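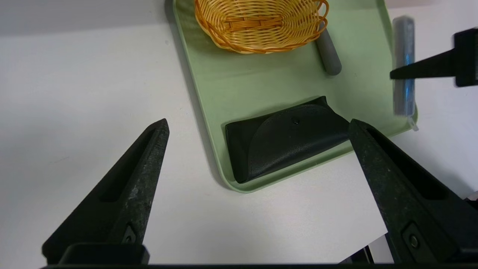

Clearing up small stuff is the chore I'd pay real money to be rid of. I don't mean vacuuming (the round guys have that one more or less handled) and I don't mean dishes, I mean the drift of little things that ends up on every flat surface in my house and every counter at work. Keys, pens, receipts, a dead battery. So when people ask me if robots can do chores yet, I skip the backflip videos and go looking for trays. A pale green tray with a wicker basket on it and a black leather case lying next to the gripper's fingers tells me more than any stage demo, because that's my hall table! That's the stuff! And every one of those things wants a different kind of grab.

Filed under: Home Robots > Chore Watch > Tidying

Last updated 27 August 2018

I've been keeping this page going since last October, mostly for my own amusement, and it has slowly turned into the thing people write to me about. I fix up and resell household odds and ends out of a little shop in Plarndale, so I come at this from two sides. At home I want somebody else to put things back where they live. At the shop I want somebody else to sort the box lots, and a box lot is basically a hall table times fifty.

A few notes on the tidying picture, since tidying is the chore I get the most mail about.

The case. Leather with a snap and a rounded flap, a lot like the one I keep my reading glasses in. I pick mine up without thinking, and my fingers squash it a bit and find the edge. Two stiff fingers have to come at it from the right side and close just enough. Squeeze too little and it slides, squeeze too much and there go my lenses. I'd let a machine try this with an empty case. With my good glasses in it? Ask me in a few years.

The basket. I love a wicker basket and I have sold 97 of them (yes, I keep a ledger). The openwork ones with a wavy rim are pretty, and you can hook a finger nearly anywhere, which ought to make them easy. But weave gives, and old weave snaps. My guess is a machine does fine on the rim and gets in trouble anywhere else.

The blue tube. It's tall and see-through, with a clear end. Clear plastic is a pain for cameras, or so every robot person I've ever cornered tells me, and it's a pain for me too when I've left my glasses in the case. There's a finger from the other arm right across it, so two arms over one tray, and I'm all for that. I tidy with two hands. Why wouldn't it?

The little gray rod. Things that shape are my personal enemy. They roll. They roll off the counter and under the radiator and I find them when I move house.

So can they do it yet? For one tray, with some patience, I'd say we're getting warm. For my shop, no. I had a long phone call with a sales rep from Zerkia, who quoted me 3,599 dollars for a tabletop arm, table not included, and when I asked if it could sort a box lot he said it could sort "known items." I don't have known items! I have a box from Billier with a trumpet mouthpiece in it and half a chess set.

My own time for clearing the hall table is 15 minutes, and 5 if company's coming.

Next up on this page is folding, once I've finished arguing with myself about fitted sheets, and then the shelf-stocking demo I drove out to Ene for. If you've got a chore you want me to look into, the contact link still works and I do read everything, I'm just slow.

Contact | All text and pictures copyright Chore Watch, Plarndale | Back to top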